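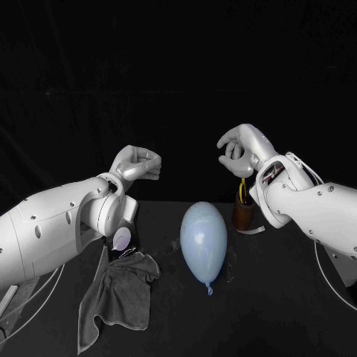

How to take down a popcorn ceiling without losing your mind

Popcorn ceilings were put up by people who would never have to remove them. I've now scraped three rooms of the stuff, and I'm told the swearing could be heard from the driveway.

Before anything else, get it tested. Older texture can contain asbestos, and paint over it can contain lead. Send a sample to a lab and wait for the answer. If it comes back positive, close this page and call a licensed contractor.

What you need

A garden sprayer
A wide scraper, corners filed round
Plastic sheeting for the floor and walls
Painter's tape, more than you think
Goggles, a mask and a hat you dislike

Clear the room. I mean the whole room. My wife's piano stayed in for the first one, wrapped like a leftover, and we were picking crumbs out of it until April.

Turn off the power to the room at the breaker, take down the light fixtures and cap the wires. Tape the sheeting to the walls just below the ceiling line, then cover the floor and run the plastic a foot up the baseboards. Turn off the heating too, or the fan will spread the mess to rooms you like.

Spray a patch about four feet square. Mist it, wait 15 minutes, mist it again. You want the texture soft all the way through and the drywall behind it still firm. Too little water and you're chiseling. Too much and the paper comes down with the popcorn, along with your mood.

Hold the scraper nearly flat and push. Good texture comes off in long wet strips, like cottage cheese with ambitions. If it fights you, spray again. If it still fights you, it has probably been painted, and you should look into covering it with new drywall instead – Esi Quaye next door did exactly that and was done before I'd finished my hallway.

Let everything dry overnight. Fill the gouges (there will be gouges), sand lightly, wipe off the dust and prime before you paint. Use flat ceiling paint. Anything shiny will show every place you got tired.

Roll up the plastic from the edges in and carry it straight outside. It's heavier than it looks, so do it in two trips.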